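Nimance soft-goods gripper kit – acceptance checklist with comments
Unit 17, on evaluation from Tratitz
Checked in June, before the purchase decision

1. Mounting plate and fixings: PASS
All screws at stated torque. Thread lock present.

2. Emergency stop: PASS
Tested from both sides of the bench. Arm halts and holds position. Reset needs a separate key press, as the manual says.

3. Cable routing at wrist: PASS WITH COMMENT
The sleeve rubs at full rotation. Supplier to send a longer clip.

4. Guarding and signage: FAIL
Speed label missing from the base. Manual page for part 943 refers to a guard that was not in the box.

5. Finger pads and rims: PASS WITH COMMENT
See notes below.
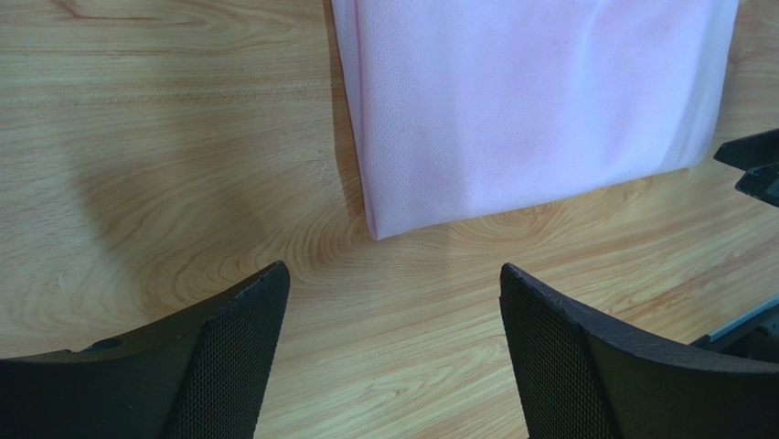

Pad wear is the main running cost of this kit, and Tratitz quotes a change every 400 hours. The Brava pads we use now are smooth and have to be cleaned each shift. On the Nimance fingers the inner faces carry a fine black mesh, which will need a brush as well as a wipe – add this to the cleaning sheet. There are small scuffs on the raised rims of both fingers. Record them as present at acceptance so they are not charged to us on return. Check for burrs with a cotton glove before any run with thin fabric.

6. Closing force: PASS
Within limits at low and medium settings. High setting locked out by us until item 4 is cleared.

7. Spares and paperwork: OPEN
2 spare pads listed, none received. Pakzad service terms still to be signed.

Result: not accepted. Recheck items 3, 4 and 7 when parts arrive.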